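Jarnico开放日:机器人插插头,众人屏息

Bondanholm 2021/04/04

Jarnico公司在Bondanholm的实验室向公众开了一回门。60个名额早早报满,来的人里有退休电工、酒店管理专业的学生、两对带孩子的父母,还有一位从头到尾都在找洗手间的先生。大家换上访客证,跟着地上的黄胶带往里走,去看一台叫Triline的机器人做家务。

说"做家务",是邀请函上的用词。到了现场,主办方把范围收得窄了些:收拾一间客房里的置物架,摆弄插线板,取放小件物品。扫地和洗碗不在当天的节目单上。有位女士问能不能叠被子,工作人员答得很客气,说被子属于"后续阶段"。她又问后续阶段是哪一年,对方请她先喝杯咖啡。

活动设在Yalçınkaya楼的一层。这栋楼从前做过布料仓库,走廊宽得可以并排推两辆平板车,如今一侧摆着展板,另一侧摆着点心。展板讲的是夹爪的演变,点心是肉桂卷。半小时以后再看,展板前站得下很多人。

上午的开场由项目负责人Esi Amegashie主持。她没放宣传片,先讲注意事项:不要越过黄线,不要在机器人动作时伸手帮忙,听到提示音请停在原地。讲到"不要帮忙"时她重复了一遍,并且说明重复是有原因的。二月份的内部演示上,一位合作方的经理看机器人对着一只瓶子犹豫了太久,忍不住走上去替它拿了起来,顺手还拧开喝了一口。那一段数据后来没法用,瓶子里的水倒是没有问题。

"人看见别人干活干得慢,手就会痒,"Amegashie说,"请各位把手放进口袋里。"

大多数人照办了。

演示间是按小型客房搭的,面积18平方米,少了床,多了线缆。为什么没有床,官方的解释是夹爪暂时用不到床。退休电工对这个解释表示接受,他说自己干活那些年也很少用到客户的床。

Triline当天的任务分成几段。第一段是热身,从架子上取一只水瓶,递到旁边的托盘里,再放回去。听上去简单,看起来也简单,只是慢。手臂先抬起,停一停,再往前送,夹爪张开的幅度比瓶子宽出不少,然后一点点收拢。孩子们起初很兴奋,把脸贴到了黄线能允许的最近处。等到瓶子离开架面的时候,已经有一个孩子坐到地上研究自己的鞋带去了。

瓶子放回原处时偏了一点,碰到了旁边的东西,发出很轻的一声响。有人鼓掌。Amegashie说碰到了不算成功,鼓掌的人又把手放下来。

第二段的主角是拖鞋。任务要求机器人把拖鞋从墙上的收纳袋里抽出来,放到地上,鞋尖朝外。按照设计者的想法,客人进门时应当看到一双摆好的拖鞋。第一次尝试,抽出来一只。第二次尝试,抽出来的还是同一只,因为技术员Ebenezer Asante刚刚把它插了回去。第三次换了另一只,落地时鞋底朝天。Asante蹲下去看了看,在平板上记了一笔,然后用脚把它翻了过来。这个动作他做得十分熟练,观众里响起一阵善意的笑声。

他后来解释,布料是机器人最不喜欢的东西之一。硬的物体放在那里,形状不会变;收纳袋是软的,夹爪碰一下,袋口就换了个模样,刚才算好的位置便作了废。"我妈妈也是这么评价我叠的衣服的。"他补充说。

接下来轮到插线板,也就是节目单上用粗体印着的那一项。这一段安排了32分钟,是全天最长的单项,比午餐还长。主办方事先提醒,看插插头需要一点耐心。提醒的措辞很含蓄,不过折叠椅是在这个时候搬进来的。

任务内容如下:置物架的下层放着插线板,机器人要找到它,对准孔位,把一只带短线的小充电头插进去,再拔出来。人做这件事的时候多半在打电话。机器人做这件事的时候,屋子里连咳嗽都要挑时机。

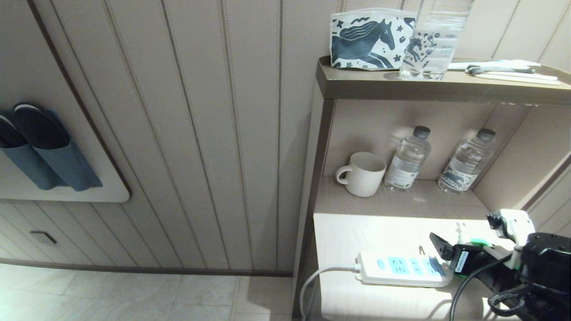 夹爪伸向置物架下层的插线板,充电头立在后面。

退休电工占据了最靠前的椅子,并且主动承担起解说的职责。他先对插线板的摆法提了意见,认为线从前沿垂下去不够体面,自己带徒弟的时候绝不会这样交活。随后他又评论了机器人的路线,觉得从侧面进去别扭。Asante耐心听完,告诉他侧面是试出来的。从正上方下去,上面那层板会挡住手臂;从正中间进去,手臂又会把自己的镜头遮住,等于一个人闭着眼睛找插孔。

"我闭着眼睛也能找到。"退休电工说。

Asante说他相信。

有意思的是上面几层的东西,机器人一概不许碰。杯子、水瓶、印着马的拉链袋,还有一小包餐具,全部原样留着。Amegashie的说法是,真正的房间里从来不会只摆着与任务有关的物品,客人把架子塞成什么样都有可能,机器要学会对大部分东西视而不见。一位带孩子的父亲听到这里点头点得很用力,说他家里有两个人早就学会了。

第一次对准,夹爪停在半路,退了回去。第二次,充电头碰到了插线板的边沿,板子挪动了一点,机器人随即停下,重新看了一遍。这一停大约让后排的人以为出了故障,有人站起来张望。Asante解释说它在核对位置。"板子动了,它得承认板子动了,"他说,"以前的版本不承认,会继续往原来的地方插。"

听众里有人小声说,这样的同事自己也有。

第三次,插头进去了。没有音乐,也没有灯光变化,只有显示屏角落里的一行状态文字换了颜色。屋里静了一会儿,接着掌声响得出人意料,连刚才坐在地上的孩子也站起来拍手,虽然据他母亲说,他以为活动结束了。

活动没有结束。插进去之后还要拔出来。拔插头的难处在于插线板会跟着一起走,人通常用另一只手按住它,Triline当天只动用了一条手臂。研究人员的办法是先轻轻晃动,再往外带。晃了几下,充电头松了,插线板也往外走了一小段,最后停住。Amegashie宣布这次算成功,退休电工宣布这次算及格。两种意见都记在了当天的意见簿上。

实验室给出的数字是,从二月到现在,插线板这一项共录下1028次操作。其中有多少次插进去了,展板上没有写。有观众直接问,Amegashie也直接答:早先的那些大部分没有,近来的多数有,具体比例要等整理完再公布,她不想在肉桂卷旁边宣布一个还要改的数字。她还说,失败的记录同样要保存,有些失败很有教益,另外一些只是很占硬盘。

1028次操作里,每一次都需要有人把现场恢复原样:插头放回去,线理好,插线板挪回标记处,然后退到黄线外面。这个"有人"通常是Asante。当天有学生问他,机器人来了以后他的工作有什么变化。他想了想,说从前他一天不会弯这么多次腰。

关于机器人会不会抢走客房服务员的饭碗,现场讨论得颇为热烈。酒店管理专业的学生们带着打印好的问题来,第一条就是这个。看完拖鞋那一段以后,他们把这一条挪到了后面。有一位女生说,她暑期在酒店实习,整理一间客房的时间是有规定的,超时要写说明。她问Triline超时的话写不写说明。Amegashie回答说写,而且写得很长,每一次动作都会生成日志,只是目前没有一位主管愿意从头读到尾。

她随后说得认真了一些。按她的看法,这类机器近期能做的是零碎活:夜里把充电线归位,检查插线板是否插好,把掉落的小东西捡回架子。把整间房交给它,她现在不会签字。学生们低头记笔记,有人把"不会签字"四个字画了圈。

午餐设在走廊尽头。桌上有汤、面包和一大盆土豆沙拉,均由人类盛取。原计划里有一个机器人递餐巾的小节目,临时取消了,公告写在一张A4纸上,贴在餐巾旁边,原因一栏写的是"餐巾"。Asante私下里表示,这和拖鞋袋是同一类问题,软,薄,还会粘在一起,夹爪一捏就是厚厚一叠。前一天彩排时,第一位"客人"拿到了当天全部的餐巾。

下午的场次换成观众参与。报名的人可以在工作人员陪同下坐到控制台前,用手柄遥控手臂,试着完成同样的任务。排队的人比预想的多,队伍一直拐到展板那边,展板因此终于有了读者。

第一位上场的是那位嫌拖鞋慢的父亲。他坐下之前说这应该和儿子的游戏差不多。过了一阵,他把手臂开到了架子的侧面,又过了一阵,他开始询问哪一边是左。他的儿子在身后给出了很多建议,音量逐渐提高。父子二人离开控制台时,水瓶仍在原处,一次也没有被碰到,从安全角度看,这是当天最好的成绩。

酒店管理专业的一位学生表现得沉稳许多,她成功把瓶子夹了起来,放进托盘,只是放下以后忘了松开夹爪,抬手时瓶子又跟着回到了空中。这个错误据说每个人都犯过。Asante称之为"入会仪式",并说自己入了很多次会。

压轴的是退休电工。他等这一刻等了大半天,午饭也吃得很快。他要求直接挑战插线板,工作人员商量了一下,同意了,前提是板子不通电。他坐下来,卷起袖子,先把手柄翻来覆去看了一遍,对螺丝的选用表示不解。然后他开始操作。

头几分钟,他一边动作一边讲解。后来讲解停了。再后来,他请后面的人不要说话。手臂在架子前面进进退退,夹爪几次接近充电头,几次从旁边滑过去。他终于夹住了它,举到插孔上方,停在那里,好一会儿没有动。有人问他是不是累了,他说他在核对位置。

充电头最后歪着落在了插线板旁边。他摘下眼镜擦了擦,说这东西的手腕不对,没有感觉。这句话让Amegashie很高兴,她当场掏出手机记了下来。她解释说,缺少手感正是研究小组眼下最头疼的问题:人的手指碰到插孔边缘,会自己往旁边让一点,根本不用想;夹爪得先把"碰到了"这件事弄清楚,再决定怎么让。为此他们换过几种指尖材料,调过几回力度上限,进展有,但每一步都很小。

退休电工听完,问他们招不招人。对话后来转到了角落里进行,内容没有公开。只知道他离开时手里多了一张名片,同时给实验室留下了一份手写的意见,主要讨论插线板的固定方式,附有草图。

参观者对当天活动的评价总体不错。意见簿里出现得最多的词是"慢",其次是"有趣",也有人把这两个词写在了同一句里。一位家长写道,孩子回家路上学机器人走路,过马路时尤其危险,希望下次的安全须知里加上这一条。还有人建议增加椅子。那位找洗手间的先生留下的评语是"指示牌可以再大些",字写得很大。

也有比较严肃的意见。一位自称照顾年迈母亲多年的访客写了满满一页。她说母亲手抖以后,最先放弃的就是插拔充电器,手机常常没电,打过去没人接,她在路上急得不行。她看插线板那一段时没有觉得慢。她想知道这样的机器什么时候能放进普通人家里,价钱会不会吓人。Amegashie读完以后把这一页复印了,贴在控制台旁边。至于什么时候和多少钱,她说现在给不出答复,也不打算为了好看编一个。

Jarnico方面没有透露Triline是否会上市。公司目前的安排是先把演示间的布置打乱,换几种置物架,换几种插线板,看它能不能照样找到。架子上的杂物也会轮换,由各部门员工自愿提供,条件是易碎的不收,值钱的不收,吃的不收。最后一条是新加的,与某次周末之后实验室里的气味有关,负责清理的人不愿多谈。

研究小组还打算让机器人学着用两条手臂配合,一条按住插线板,另一条拔插头。Asante对此抱有很高的期望,也承认眼下两条手臂一起动的时候,它们彼此之间的礼让有些过度:一条停下来等另一条,另一条也停下来等它,双方可以这样一直等到有人按按钮。

收场比节目单晚了一些。工作人员撕掉地上的黄胶带,发现有一段粘得太牢,只好留着。剩下的肉桂卷装进纸盒,分给了值晚班的同事。演示间里,Asante把拖鞋重新插回收纳袋,把充电头放回插线板后面,又弯腰理了一次线。

下一次开放日的时间还没有确定,有意参加的读者可在Yalçınkaya楼一层的接待处登记。团体参观需要提前联系,学校优先。主办方提醒,演示间内不得饮食,架子上的水也请不要喝。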